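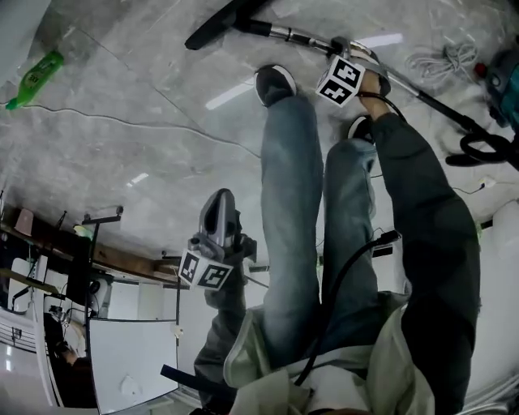
SPORTS, EXPLAINED

Why does a rugby ball look like an egg?

Most balls are round, and for good reason. A round ball bounces back up more or less where you expect it. A rugby ball bounces wherever it likes, including into your nose.

The shape goes back to the 1800s, when balls were made from leather stretched over a pig's bladder. Yes, a real one. Bladders aren't very round, so the balls weren't either. Someone also had to blow them up by mouth, a job that probably didn't have a long line of people waiting for it.

Later on, rubber bladders took over and makers could have gone round. By then players had noticed that a longer ball is easier to tuck under one arm while you run away from large people. So it stayed long, and got a bit longer.

How do you throw it?

In rugby you can run forward and kick forward, but you may only pass sideways or backward. To send a pass a long way, players make it spin. A spinning ball keeps its nose pointing the same way, so it slips through the air and doesn't wobble like a dropped pudding.

How do you catch it?

With both hands up and your fingers spread. If it's rolling on the ground, don't guess. Fall on it.

Try it yourself

The under-nines at Tinham play a game called Bad Bounce. Drop the ball from shoulder height 5 times and try to grab it after one bounce. The club record is five out of five. The grown-ups' record is two – they say the grass was uneven.

Next in this series: why the goalposts are shaped like an H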